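## Old desktop from a closed office, which memory do I buy and how do I fit it?

**Virgil Nistor**

I picked up a used tower when the Grilusden office in Vornbridge closed down. It came with no memory and no drive. I paid 100 for it and I would like to use it for bookkeeping and for scanning family papers, nothing heavy. It powers on, the fans spin, and then I get a row of beeps and a blank screen, which I assume is the missing memory.

I have the side cover off. The memory slots look like this:

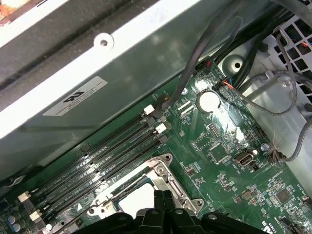

Four slots, all empty, marked DIMM CPU1.

My questions are what type of memory to look for, whether I have to fill every slot, and whether it matters which ones I use. I have been offered two used sticks by a neighbor and I don't want to pay for them if they are the wrong kind. I have never put memory in a desktop before, only in a laptop.

**Florin Nedelcu**

Don't buy anything until you know the model. Look for a model number on the outside of the case, usually on the back or the side, and also for a part number printed on the board itself. Put that number into a search with the word "manual." The service manual will have a page called "memory population" or something close to it. That page answers all three of your questions for your exact board.

Until you find it, some general points:

- DDR3, DDR4 and DDR5 do not fit in each other's slots. The notch is in a different place. If a stick will not line up, it is the wrong type, so stop pushing.
- "DIMM CPU1" means those slots belong to the first processor. You see that kind of marking on workstation and server boards, where it is common to need registered (RDIMM) or ECC memory. Ordinary desktop sticks may fit and still not start. Ask your neighbor for a photo of the sticker on each stick. An "R" after the speed, as in PC3-12800R, means registered.
- Do not mix registered and unregistered sticks.
- You don't have to fill every slot. Two matching sticks are fine on most boards, but they have to go in the right pair. The manual will say which slots come first. It is not always the one closest to the processor.

To fit them:

1. Shut down, unplug the power cord, and hold the power button for a few seconds.
2. Touch bare metal on the case before you handle a stick.
3. Open the latches at the ends of the slot. On some boards only one end moves.
4. Match the notch on the stick to the bump in the slot.
5. Press down evenly on both ends until the latches close. It takes more force than a laptop stick.
6. Plug in and start with one stick only. If that works, shut down, unplug, and add the other.

The first start after changing memory can be slow. I had one take several minutes before anything came up, so let it sit before you decide it failed.

When it runs, leave a memory test going overnight. MemTest86 from a USB stick is free and does the job. Used memory is usually good, but you want to find a bad stick before you put your bookkeeping on it.

While the cover is off, vacuum or blow the dust out, and check that no cable is lying against a fan. Put the cover back on before you use it for real work. The airflow in these cases is planned with the cover closed.

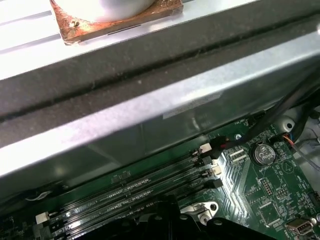 Can I leave two of the slots empty for good?

It does no harm. Keep dust out of them, and if you add sticks later, buy the same type and speed as the ones already fitted.

**Lazăr**

Just buy the cheapest ones and try them, worst case it beeps again. I did that with mine and it worked the second time.

Also clear the CMOS if it keeps beeping. Take the coin battery out for a few minutes with the power unplugged, then put it back. You will have to set the clock again.

**Tuline**

Count the beeps and write down which are long and which are short. The manual has a table for them. On my old tower the memory code was different from the video card code, and I spent 218 on memory when the card was the problem. Get the code first, then spend money.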